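Home Products Floor and Surface Protection Tapes Support Contact

Kouris 38 Low-Tack Masking Tape, Blue

Item no. 1448
Distributed by Redus

Kouris 38 is a crepe paper masking tape with a low-tack acrylic adhesive. It is sold for painting trim, marking out floors and benches, and temporary labeling. The number in the name is the roll width in millimeters. The backing tears by hand across the roll and takes pencil, ballpoint and most felt markers. Solvent-based markers may bleed through to the surface below and should be tried on a scrap first.

The adhesive is made at the Prisholm plant. Rolls are slit and boxed at Kendholm. The lot number is stamped inside the core and is needed for any claim.

Surface preparation

Wipe the surface with a dry or slightly damp cloth and let it dry fully. Dust is the most common cause of edge lift. Do not apply over wax, silicone polish or fresh oil finish. Painted walls should cure for the time given by the paint maker before any tape is applied. On sealed wood, coated board and most plastics no primer is needed.

Application

Pull off no more than an arm's length at a time. Lay the strip down without stretching it, then press from the middle toward each end with a plastic spreader or a folded cloth. Stretched tape shrinks back and the ends come up first. For long straight runs, snap a chalk line beside the intended edge — not under it, as chalk weakens the bond. Where two strips cross, press the upper one down firmly on both sides of the step.

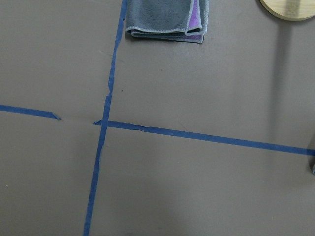

Can the tape be lifted and laid again if the line is wrong?
A strip can be moved once, within the first few minutes, if it is lifted slowly and the adhesive side is kept clean. After that, use new tape. A strip that has been moved does not seal well enough for a paint edge and should be used only for marking.

Removal

Pull the tape back on itself at a low angle, at a slow and even speed. Remove it from paint work while the last coat is still slightly soft. If the coat has hardened, score the edge with a sharp blade before pulling. The tape is rated for clean removal from sealed indoor surfaces for up to 10 days. In direct sun the limit is 5 days. Past these limits the backing may split and leave adhesive behind. Residue comes off with warm soapy water or, on surfaces that allow it, mineral spirits.

Paper and other weak surfaces

Bond strength on paper depends on the fiber and the finish. Smooth kraft holds the tape well, but the top layer of fiber will usually come away with it, so treat the paper and the tape as one disposable layer. Wallpaper, tissue and uncoated gypsum board are not suitable. A brown paper table cover marked off into rectangles with blue tape, with a bowl of ice cubes in one section and a tray in another, is the kind of layout where both can be rolled up together at the end. Water weakens kraft faster than it weakens the tape, and wet paper should be replaced before new strips are added.

Storage

Keep rolls in the closed carton, flat side down, away from heaters and windows. Rolls stored on their edge pick up dents that show as notches in the laid line. Cold rolls unwind badly and tear at an angle. Bring them to room temperature before use. Opened rolls should go back in the bag between jobs.
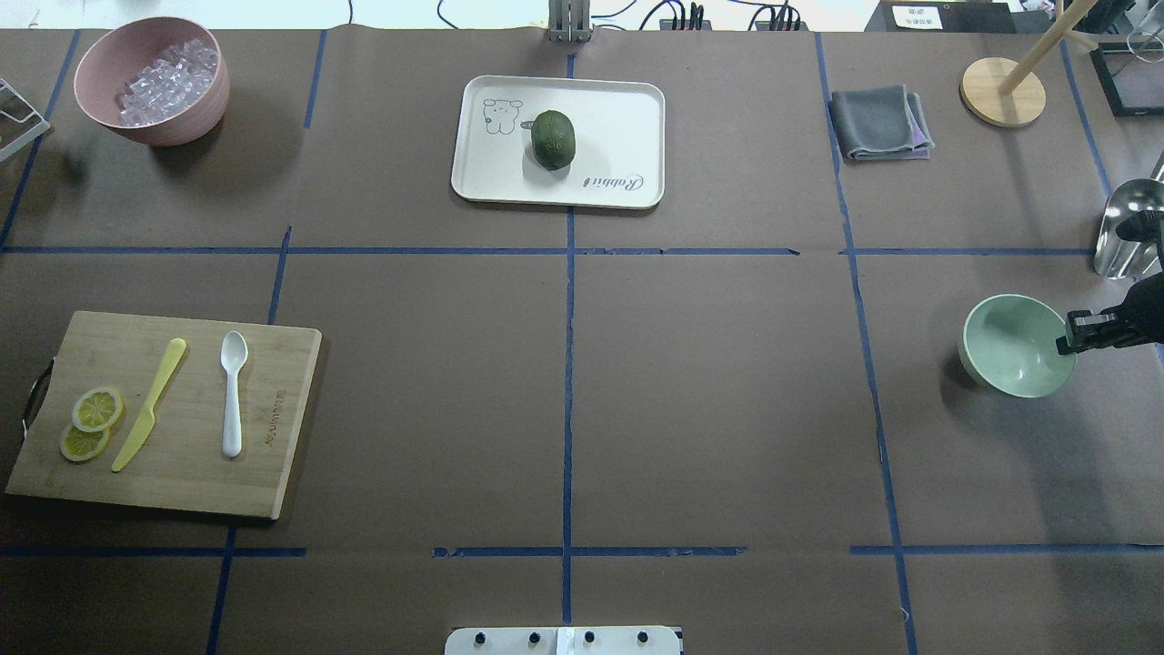 Carton quantities changed in May. Rolls now ship in sleeves of 10, and single rolls are no longer sold direct. Older cartons carry the same item number and may be mixed with new stock. On a large table or floor, use rolls from one lot where color match matters, as the blue varies slightly between lots. Lines that cross several columns are best laid in one piece; torn or uneven strips, like some of those along the lower line on the brown paper, are acceptable for dividing a surface but should be replaced before any paint goes on. The wider 1448-W roll is out of stock, with no date set for its return.

Data sheet revised Jun 5, 2018. Earlier sheets should be discarded.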